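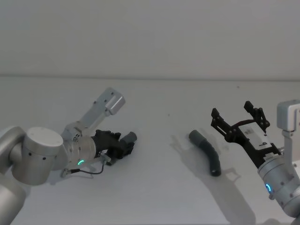
Do you really need the second set of fingers or is that just Lindqvist being Lindqvist? (reply on yesterday's thread, and fair enough)

so. new thread then. tooling budget for the two-arm hose job. what we're buying, what we're not, what I forgot

short answer to the reply: yes we need them. one arm has the ribbed hose end, the other has the bit that goes into it. different shapes, different grip. one set of fingers for both means a bad compromise on one side

the arms are paid for, that's last year's money and I'm not reopening it. this is all the stuff round the arms. fingers, pads, cables, fixtures, spares, somewhere to put the hoses

limit for this round is 3,000. pounds. has to be signed off before anything gets ordered and I've got one go at the form

Lindqvist quote for both sets of fingers, plus spare pads, plus mounting bits: 2,673

looks fine doesn't it. looked fine to me for a whole afternoon

it's ex VAT. we can't claim it back on this pot. so it's over. not by a huge amount but over is over, the form doesn't have a box for nearly

also delivery is "at cost" which is a phrase I now hate. asked for a number, got told it depends. depends on what, it's a small box

so options. went through them over lunch with a sandwich in one hand, apologies for spelling

option one, Lindqvist but drop the spare pads. gets us closer. but pads are the thing that wears and a hose with ridges on it is not kind to pads. I'd be back asking for more money by September and looking like I can't plan

option two, Trilden. cheaper fingers, flat ones only, we'd have to shape our own pads. doable. somebody's time though and time never goes on the quote

option three, print the lot ourselves and keep the money for spares. more on this further down becuase I've changed my mind twice

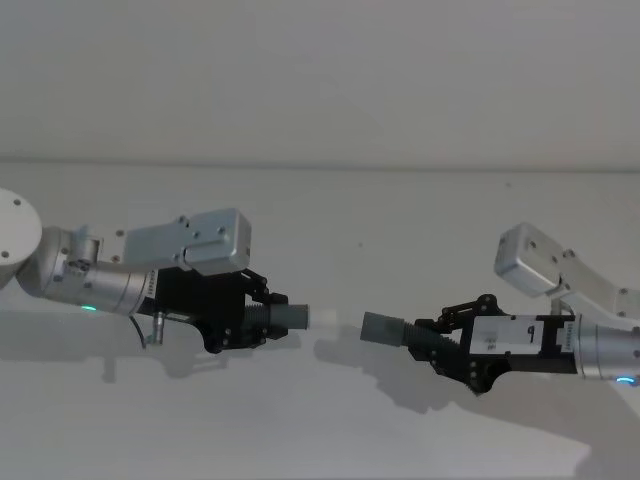

the other thing with Trilden is lead time. they say eight weeks. Lindqvist say three. five weeks' difference sounds like nothing until you put it on the calendar next to everything else

and the calendar is what bites here. if fingers turn up late then the fixture waits, if the fixture waits the trial parts sit in a box, and the people downstream have already booked their bit

asked Trilden if they could do one set early and the second set after. they said they'd look into it. that was a while ago

asked Lindqvist if they'd split the invoice. straight no, but a polite one, and they did knock the mounting bits into the main line so it reads cleaner. I'll take it

someone asked for the list so here's the list, as it stands, in the order I thought of things and not in any sensible order

fingers, both sides
spare pads, both sides
cable clips and sleeving
hose, enough to ruin
end fittings, same
some kind of tray with locating slots
a spare cable for each wrist
labels

labels sounds silly. it isn't. we had two near identical left and right parts in one drawer and lost a morning to it

"hose, enough to ruin" is a proper line on my budget by the way. if you're doing anything bendy with robots buy far more of the bendy thing than you think. it takes a set, it gets pinched, the end goes out of round, and then you're testing a damaged hose and blaming the arm

Bundik do the hose by the coil. cheap. but it comes curved off the coil and ours has to be presented to the gripper more or less the same way each time, so either we pay for cut lengths or we make the tray do the work

cut lengths cost more per piece. tray costs once. went with tray. ask me in a few months
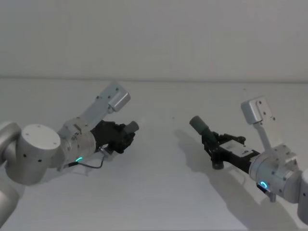 Thread unrolled · 3 min read

right, back. tea. where was I

printing our own. the case for: we have the printer, we have the drawings for the mounting face, we can change the shape the same day if the grip's wrong. the case against: printed fingers flex, and with two ends meeting on one line any flex shows up as the parts not meeting

first time round I said flex is fine, the hose is soft, it'll forgive you. second time round I remembered that the hose is soft on BOTH counts, it forgives you and it also goes wherever it likes. you want at least one thing in the whole chain to be stiff

so where I've landed: metal fingers bought in, printed pads on the front. the pad's the bit you keep changing, the finger's the bit you want to forget about

which takes the bought-in pads off the Lindqvist quote. and that brings it under, with the VAT. took me far too long to get there

the saving buys filament and the tray material and the cable bits. I've left a small gap at the bottom for delivery "at cost"

things I got wrong the last time I did one of these, for anyone filling in the same sort of form:

didn't ask if the price had VAT in. see above. have now done this twice

didn't budget a spare cable. they hang below the wrist and they loop, and one day the loop catches something. a cable is cheap, a week waiting for a cable isnt

didn't put anything down for mounting. fingers are no use if the bolt pattern's off by a whisker and you need an adapter plate. get the drawing BEFORE the quote

forgot the vendor's support renewal. Vurkora do ours, for the control software, it comes up every year and every year I'm surprised. it's on a different budget line but the same person signs it, so best not send both in the same week

talking of Vurkora, they offered us a bundle. software renewal plus their own gripper kit, one price. tempting because it's one form. but the kit is made for boxes and we don't pick up boxes, we hold round things end on. no amount of bundle fixes that

if you're comparing quotes, make every supplier price the same list. same words, same order. I didn't, and spent an evening working out that "jaw set" and "finger pair" and "end tooling, 2 off" were all the same thing

also ask what they charge to re-cut a finger if your part changes. Lindqvist gave me a figure. Trilden said it would be a new order. goes in the comparison 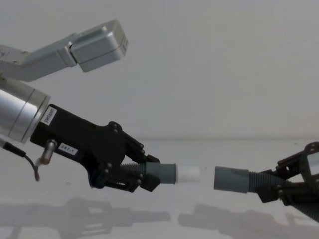 Couldn't you save the lot by clamping one hose in a fixed jig and only moving the other, someone asks, and put the money towards a better sensor?

yes, for one part. we priced it. a fixed jig is the cheapest thing on this whole thread if you only ever make the one hose

but there's a few variants coming and each wants its own jig, and each jig has to be stored, found, bolted down, checked. by the third one you've spent the fingers money and filled a shelf

with two arms the change is a program and maybe a different pad. maybe. I've put "maybe" in the form as "minor consumables"

the sensor's a good shout though. it's on next year's list with a question mark. want to see how far we get lining up by position first, then I'll know what I'd be asking the sensor to do

form's due in Monday morning so it's getting typed up tonight, Sun 10 May, with the telly on

if anyone has used Trilden flat fingers on anything ribbed please tell me how the pads held up, still got a bit of doubt there

and if anyone from Lindqvist is reading, what does the small box cost to post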